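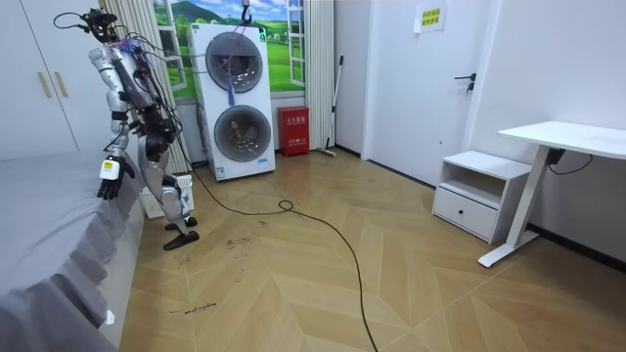

According to my sister, a government that can't keep a plane in the air shouldn't be buying a ferry. She said it over the phone before I'd had coffee, and I had no answer ready.

2021-07-25

The Skovura is still tied up at Drosard with a cracked shaft. The minister was due to ride her across to Quiroga and cut a ribbon, so they sent the old boat, which got him there 80 minutes late and then wouldn't start again. He came home by bus. Fourteen stops, the radio said, with some relish.

The ministry calls it "a scheduling matter." The repair is promised for September. They didn't say which one.

I've got a ticket for the 7 o'clock to Fandusport tomorrow, row 323 on the waiting list, if waiting lists have rows. Packed a sandwich and a second sandwich. Must call my sister back and tell her she was right about the ferry.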